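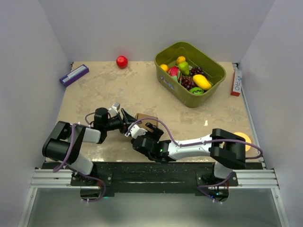
Teaching by hand, in Trultstead

2025-04-12

Half past eight, kettle on, and the first run of the day is already spoilt. Left gripper closed too soon. The operator says a short word, opens both hands, sends the arms home and starts again. Fruit packing today. Fruit packing all week, in fact.

Gendanow rents the upstairs of an old printworks on the Pluvdale road. Not much of a sign. Inside, a row of white-walled booths, two arms to a booth, and a chair in front of each where somebody sits with a smaller pair of arms and moves them about. Whatever the small arms do the big ones copy. Every joint gets written down as it goes, along with what the cameras saw. Do the job enough times and a program learns to have a go by itself. That's the trade, more or less.

The job sounds like nothing. Fruit on the table, fruit in the basket. An apple, a few oranges, a pear, a mango, grapes, a dragon fruit for awkwardness. Try it though. I was given the chair for an hour and managed a handful of runs worth keeping, which I'm told is normal for a visitor and which I suspect is kindness.

You can't feel a thing, is the trouble. No weight, no squash. You look for the moment the fingers touch and you look from the wrong angle, and the apple rolls off to the back wall where the arm has to stretch for it. Grapes are worst. Pick them up by the middle and the bunch swings. Pick them up by the end and it turns over. The regulars come in low and slow, wait a beat, then lift. That beat matters, apparently. A program taught by hurried people snatches.

Target is 100 good runs per operator per day. Best anyone has done is 137, and the person who did it went home with a sore neck. The fruit set needs 2,000 before training starts, and they hope to be there by August.

What counts as good? Long argument, still going. One camp wants everything clean, no dithering, no second tries. The other lot say leave the fumbles in, as long as the fumble gets put right, becuase otherwise the machine has never seen a mistake and doesn't know what to do when it makes one. For now the fumbles stay. Dropped and picked up again, keep. Dropped on the floor, bin it.

Things get moved between runs. Basket turned a bit, apple further back, a box or two left standing about so the program doesn't decide that a table must always be bare. It's dull work and it's done properly. Skip it and the arm learns one spot on one table and goes there for ever, fruit or no fruit.

The software is called Ezzat and it is fussy. It throws out a run if one camera skips. It threw out roughly 42 in a single morning last month before anyone spotted the loose plug. Now there's a note taped to the door. CHECK PLUGS.

Second hour, I watched instead. Better. A good operator uses both hands the way you would at home, one steadying while the other one reaches, and after a while you stop seeing the arms and just see someone tidying up. Then a finger catches the basket rim, the whole thing shifts, and you're back in the room.

By lunch the tally on the whiteboard had crept up. The pear had a dent in it. Somebody had put the radio on and the next run was was already going.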